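Section 6. Counter Clearing Routine

Read this section before you let the arm run on its own. The routine is new in the April 2022 release, and we would prefer that you came to it with low hopes. It picks things up from a counter and puts them down in a bin or on a shelf. It does not tidy a kitchen. The sales pages for the Tikell arm use the word "housework" more freely than we would, and most of the support requests we get about this routine come from owners who believed them.

6.1 Before you start

1. Check that the pedestal is locked to the floor plate. The arm will run with the plate loose, and it will walk.

2. Wipe the counter and let it dry.

3. Open Lahlou on your computer and load the simulated kitchen. Run the routine there first, at least 16 times, with the objects moved between runs.

4. Look at the log. If more than 2 of the runs ended in a drop or a stall, do not go on to the real counter. Change the grip settings (see 6.3) and start over.

Note: A good score in simulation is a reason to try the real thing. It is a poor guide to how the real thing will go. Simulated bread does not crumble.

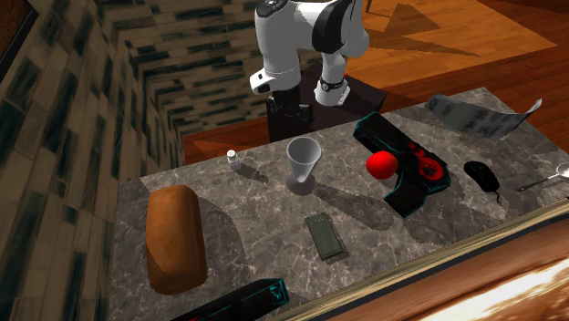
Object choice matters more than any setting in this manual. Owners tend to test with a block or a plastic cup, get a clean run, and then wonder why a normal evening's clutter defeats the arm. Use a mixed counter from the start. The practice layout has a loaf of bread, a phone lying flat and a clear cone-shaped glass within a short reach of each other, and each one asks for a different grip. The spoon is thin and shiny, and the mouse has a cable. Expect the ball to be the easy one, provided it is not sitting tight against something else.

6.2 Running the routine

1. Send the arm to its folded position. The gripper must be empty.

2. In Lahlou, choose Clear, then Scan. Wait for the outlines to settle.

3. Compare the outlines with what is on the counter. Delete any outline that covers a shadow. Long shadows on patterned stone are still read as objects more often than we like.

4. Draw an outline by hand for anything the scan missed. Clear glass is missed often.

5. Set the speed to 6 or lower.

6. Press Start and stay within reach of the stop button.

CAUTION: Do not leave the room. The routine has no way of knowing that a glass has cracked and will carry on with the next item.

CAUTION: Take knives, full cups and anything hot off the counter yourself. Yes, this means doing part of the chore before the machine does the rest.

6.3 Grip settings

Soft is for bread, fruit and paper. It holds these without much damage, though a loaf may sag at one end.

Firm is for solid items with flat sides. Never use it on a phone.

Auto picks between the two by shape alone. It cannot tell a full bottle from an empty one, so use it only with items you would not mind replacing.

The Ustoner finger pads sold as an extra do help with thin items. They wear quickly. Change them after 200 picks, or sooner if the surface looks polished.

6.4 If the arm stalls

1. Press Stop. Do not pull on the gripper.

2. Choose Release and hold a hand under the item – the fingers open all at once.

3. Move the item away from its neighbors and scan again.

If the same item stalls the arm twice, put it away by hand. A person can clear most counters in less time than the scan takes, and we have yet to see a version of this routine that changes that. The Grondton bin adapter, due in August, should shorten the trips between counter and bin. It will not make the picking any better.

For cable snags, go to Section 7.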